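Invitations are at the printer. FINALLY. Quick update before I have to get to work, so excuse the typing.

We went with Prandine in the end. I know, I know, I spent all of December telling everyone it would be Otico, and I had the Otico samples blu-tacked to the fridge for so long that Saulius stopped seeing them. Lovely paper. But their reply cards only come in one size and our reply cards need to fit a meal choice, a bus choice and a line for Mum's cousins to write in every allergy they've ever heard of. So, Prandine.

What we picked: flat card, not folded. Cream colour. Dark green ink, no foil. Envelope in the same green with a plain flap. I wanted a belly band and then I priced the belly band. No belly band.

Numbers for anyone who's planning their own and wants to know. 163 guests, which comes down to far fewer envelopes once you put the couples and families together, plus spares. We ordered spares because Jurgita got married the year before last and ran out, and had to send her own godmother a photocopy. Total came to $1178 with the envelopes printed and return address on the back. Stamps not included. Stamps are a whole other post.

The wording took longer than the design. Two languages on one card, English on the left and Lithuanian on the right, and Vija (future mother-in-law, reads everything with a pen in her hand) sent back the proof with 7 corrections. Six were accents. One was that we'd left off the time of the ceremony. In both langauges. So thank you Vija, seriously, I would have posted them like that.

If you're getting a proof:
Read it out loud.
Get someone who isn't in the wedding to read it.
Check the date against a real calendar, not the one in your head.
Check the surname. Every letter. Lukoševičius has a lot going on and the first proof had the little hooks floating off to one side.
Ask what a reprint costs before you say yes. Ours would of been half price, but only on the next 50.

Dad's side still wants a phone number on it for people who won't use the website. Fair enough. It's going on the reply card, down the bottom, small. My number, not his, he never picks up.

Still to do – addresses. Uncle Ojārs has moved again and the only one I've got is two flats ago. If you're family and reading this, please just text me yours, even if you think I have it. I don't have it.

Next is table numbers, and whether we do place cards or just let people sit. 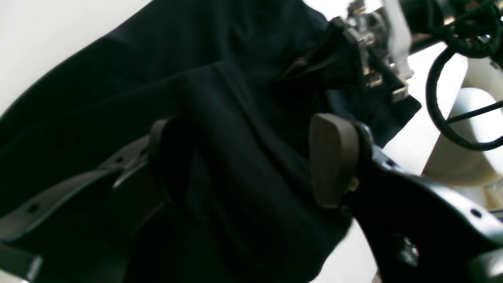 I'm leaning place cards. Saulius is leaning let them sit. Will report back once they've come from the printer and I've had a proper go at my handwriting, which at the moment is not fit for anyone's table.

Kaja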